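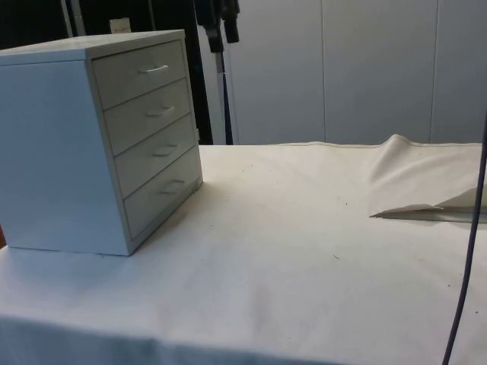

About Alline Records

Alline is a small record label in Brornisby. We release rock, noise and slow electronic music, mostly on vinyl. Ingeborg Wyss started the label with seven tapes by her own band and a list of 20 shops which she wrote to by hand. Today Syahrul Nair and Tetteh Arthur work with her, and the catalog has 116 titles.

We press up to 310 copies of each album. If a record sells out, we ask the band before we make more. Some bands like that it is gone, and we respect this.

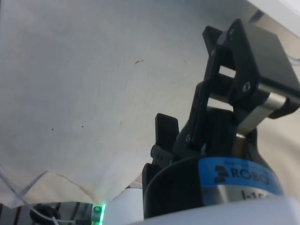 Habibur Paul wrote to us after his second album that he had expected to be pushed for a single, and that we only asked him if the last song was really finished. It was not, and he took until January to record it again.

Our bands keep the rights to their songs. We share the income in half after the pressing is paid, and every band receives the numbers twice a year.
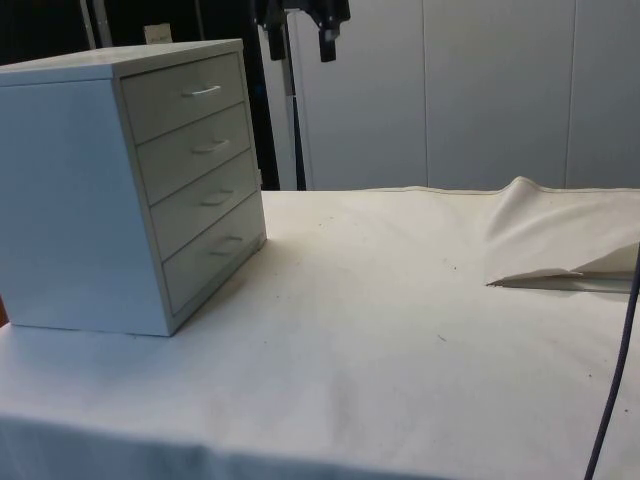

Alline, Brornisby

Mastering is done by Janaka Amarasinghe at Roussel, a studio in Vulham. He has worked on almost everything we released after the first tapes. He prefers to leave the quiet parts quiet,
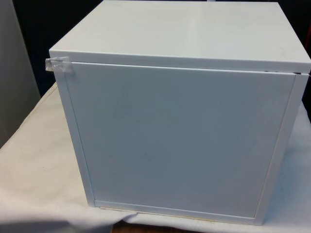
and for this reason our records may sound lower than others when you put them on. Please turn up the volume.

We listen to all demos, but the answer can need several weeks. Send us two or three songs and a few lines about the band. Orders from shops go to Tetteh.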